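Search this site Enter keywords Go

Serving Tray Review: Rikard Square Tray, Dark Brown

Equipment Reviews, Celville Extension Kitchen Program
Published 2020-05-27

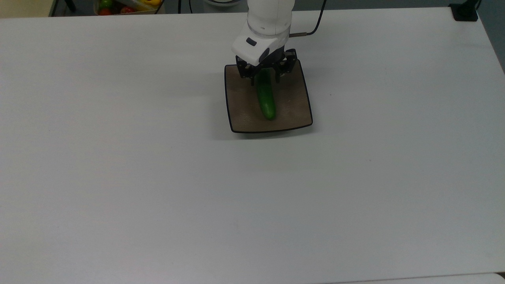

Purpose of the review

The Celville Extension Kitchen Program reviews small equipment for community dining rooms, teaching kitchens and residential homes. Serving trays are among the items most often requested by member sites and among the first to be replaced. The program office received the Rikard square tray from the supplier, Karaca Supply, in April and placed it in regular use at the Lendow dining room. This review reports the findings of that trial and compares the tray with the round cork-faced tray that member sites have ordered up to now.

The program paid the standard price for all trays used in the trial. Karaca Supply did not see this review before publication.

How the trays were used

Ten trays were put into service. They carried cold items at the midday meal, raw vegetables from the storeroom to the preparation tables, and cups and saucers in the afternoon. Each tray was washed by hand after the midday meal and again at closing. Two trays were set aside for the dishwasher, against the supplier's advice, so that the program could report on the result. Staff recorded spills, stains and damage on a sheet kept at the serving counter.

The trial ended after 44 days of service.

Handling

The Rikard tray has no handles. Staff lift it by the rim, and the flare of the sides leaves enough room for the fingers when the tray is set down on a flat surface. Most staff found this satisfactory. Those with smaller hands reported that a fully loaded tray was awkward to carry any distance, and the dining room moved to using carts for the longer trip between the storeroom and the counter.

The square shape is an advantage in storage. Five trays stack on a standard shelf without leaning, and they slide out one at a time. The round tray takes up the same width and wastes the corners of the shelf. On a small dining table, however, the square tray leaves less room for place settings, and servers at Lendow preferred to unload it and take it away.

Surface and grip

The serving surface is smoother than cork. Cups stayed in place at walking speed but moved when a server turned sharply. Whole vegetables roll. A thin cloth or paper liner corrects this at little cost, and the program recommends one whenever cups or glasses are carried. The raised sides held back small spills in every case recorded.

The brown finish hides tea and coffee marks well. Sites should bear in mind that it also hides soil that ought to be seen. Under the lighting at Lendow, dried sauce along the inner edge was missed on several occasions and found only by touch. Staff should wipe the inside corners as a separate step when washing.

Washing and wear

Hand washing with a soft cloth caused no visible change. The trays must be dried promptly and stood on edge — water left in the base produced a faint ring on one tray, which remained at the end of the trial.

The two trays sent through the dishwasher did not hold up. Both lost their shine within the first week, and one warped enough to rock on the counter. The supplier's instruction to wash by hand should be followed.

Scratches from cutlery were light. Trays should not be used as cutting boards. One was, and the knife marks could not be removed.

Supply and replacement

Orders arrived complete. The packing was heavier than necessary, and member sites with limited waste pickup may wish to ask for bulk packing. Rim pieces are not sold separately, so a damaged rim means a new tray.

Recommendation

The program rates the Rikard square tray as suitable for cold service, light carrying and display at the counter. It is not recommended for sites that depend on machine washing, or for carrying full loads over long distances without a cart. Sites already satisfied with the round tray have no pressing reason to change — the gain is mainly in shelf space.

Member sites may borrow a sample tray through the program office before placing an order.

Related reviews
Stacking Cups for Dining Rooms
Two-Shelf Utility Carts
Tray Liners, Cloth and Paper
Drying Racks for Small Kitchens

Contact the program office | Copyright Celville Extension Kitchen Program | Back to top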